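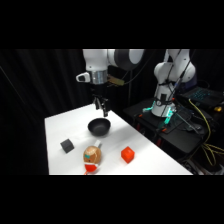 Picking up my own ticket again, because the Tinstead open day was Sunday and I promised I'd write down what went wrong with the pick-up demo and what I tried. Short version of the problem: the arm goes to where it thinks the thing is, closes, and comes back up with nothing, but only when there are visitors in the room (I know how that sounds!). Friends at Kozan had lent us a running order for the day, so every group got the same spread on the white table, the black bowl at the back, the two cubes, and the potato toy up front because kids love it. The bowl never gave us trouble. The gray cube missed over and over.

Status: open, workaround in place

10 a.m. First group in. Two clean picks on the red cube, then a miss on the gray one, a good finger-width to the left. I laughed it off and ran it again. Same miss, same side.

10:40. Restarted the Groven controller software between groups. No change. Checked the gripper opening in the settings, and it was what I'd typed in the night before, so that's out.

11:30. Redid the table calibration while a very patient dad asked me what every cable was for. It came back clean. Next run was perfect! The one after that missed again, and I was a bit less cheerful by then.

Lunch. Room empty, ran the gray cube over and over while eating a sandwich. Not one miss. So now I'm thinking lights or floor. Visitors come in, somebody opens the big door, daylight lands on the table. Or they lean on the table, which they all do.

1:15 p.m. Door shut, tape on the floor so people stand back. Much better. One miss all afternoon, and I'd bumped the table myself right before it.

Log attached from the afternoon only, 121 runs. The morning one got overwritten when I restarted, sorry.

Still to do: try it with the door open and the tape down, so I know which one fixed it. Also want to hear from Tumard whether the table feet can be bolted.

Comments (3)

benchside: We had the same thing in September and it was the table. Ours walked a little every time a school group leaned in. Bolt it first, then look at the light.

plugandpray: Can you set the log to save every 30 minutes? Saved me after a restart like yours.

benchside: Also the tape stays up forever now, people are used to it.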